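## Taught by hand

At Dostis, a robot learns to wipe a table the way an apprentice might. An operator wears a pair of gloves, moves through the job, and the robot's fingers follow. Each task is repeated 73 times before training starts. 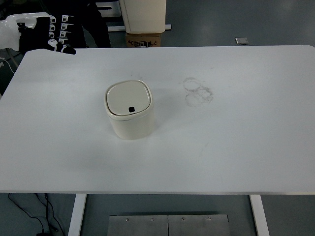 Most attempts last under two minutes. The operators work in pairs and swap every 10 runs, as tired hands make sloppy lessons. Pressing a lid button is harder to teach than wiping, they say, and the Torneo software still drops some of the lighter touches.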